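Exhibitor and Visitor Questions: Kullolley Vintage Tractor and Engine Meet

Last updated 11 May 2021

When is the meet held?
The meet runs for three days in September. The grounds open to the public at 9 a.m. each day and close at 5 p.m. Exhibitors can get in from 7 a.m. and need to show their exhibitor tag at the north gate. The south gate is for trailers leaving the grounds only.

Where do I park my trailer?
Unload first, then take the empty trailer to the gravel lot behind the feed store. Do not leave trailers along Gajdoš Road, even for a short time. The county tows from there. If you have a lowboy or anything that needs a pull-through spot, tell us on your entry form so we can put you on the west side of the lot.

What can I enter?
Tractors, crawlers, stationary engines, graders, threshers, balers and horse-drawn implements built before 1975. Garden tractors from the same years are welcome and have their own row. Later machines can be entered in the working field if they are pulling or powering an older implement. Military vehicles are not part of this meet.

Does my machine have to run?
No. Machines that do not run can be entered in the static rows. You will need to bring your own means of unloading. We have one forklift on the grounds, with up to 200 minutes of operator time set aside each day for exhibitors, and that goes to people who booked it in advance.

Does it have to be restored?
No. Original paint, work clothes and half-finished projects are all fine. Judging is split into restored, original and in-progress classes, and you pick the class yourself. If a judge thinks you picked the wrong one, you will be asked about it before scores are written down.

How much does it cost to enter?
The entry fee is $19 per exhibitor, no matter how many machines you bring. This covers the exhibitor and one helper for all three days. Extra helpers pay the regular gate price.

What is the gate price?
Adults pay $14 per day. Children under 12 get in free with an adult. There is no weekend pass for visitors this year. Cash and cards are both taken at the north gate, and there is no cash machine on the grounds.

Do I need insurance?
Yes, if your machine will move under its own power or run a belt. Bring a copy of your liability certificate, or send it with your entry form. Static exhibits are covered by the club policy for injury to visitors only. Theft and damage to your machine are your own responsibility.

What are the safety rules for running engines?
Every running engine needs someone within reach of the shutoff at all times. Belts must be roped off on both sides. Steel wheels are not allowed on the blacktop without road bands or planks. Each exhibitor must have a charged fire extinguisher, and the tag on it will be checked at sign-in. Passengers are allowed only on machines with a factory passenger seat.

Can I bring a boiler?
Only with a current state inspection certificate. Send us a copy no later than two weeks before the meet. We cannot accept a certificate handed over at the gate.

Is there fuel on the grounds?
No. The nearest station is Ilero Fuel, at the junction on the county road. Bring what you need in approved cans and keep them in the marked fuel area, not under your canopy. Drip pans are required under anything that leaks.

How does the swap meet work?
Swap spaces are 20 feet deep and come in two widths. Space 121 and everything past it is on the grass and can get soft after rain, so if you are bringing castings or engine blocks, ask for one of the lower numbers. Vendors may not sell food, drinks, knives or fireworks. Household goods and toys are fine in the flea market row next to the Nader Building. 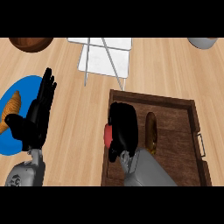 Kullolley Old Iron Club, Shows and Exhibits Department

Can I camp?
Yes, exhibitors and vendors only. Sites have no hookups. Generators must be off from 10 p.m. to 6 a.m. Restrooms stay open overnight, and there are showers in the Nader Building. Campfires depend on the county burn rules that week, and a notice will be posted at the north gate.

Are dogs allowed?
On a leash, yes, except in the working field and the pulling track area. Please do not tie a dog to a machine.

What happens if it rains?
The static rows and swap meet stay open. Field plowing and the tractor parade may be moved or dropped if the ground is too wet. Changes are read over the loudspeaker and written on the board by the sign-in tent. Entry fees are not refunded for weather.

When can I take my machine home?
After 3 p.m. on the last day. If you need to leave sooner, tell us at sign-in and we will place you near the end of a row. Moving machines through the crowd before 3 p.m. is not allowed without an escort on foot.

I lost my entry form. Can I get another?
Yes. Ask Thảo Thân, who handles entries, or pick one up at the parts counter at Gajdoš Equipment. A letter with the same information is also accepted as long as it is signed. Please include the make, model, year and weight of each machine.

Contact: Entries Desk, Kullolley Old Iron Club | © 2021 Kullolley Old Iron Club | Back to top
14 shares | 0 comments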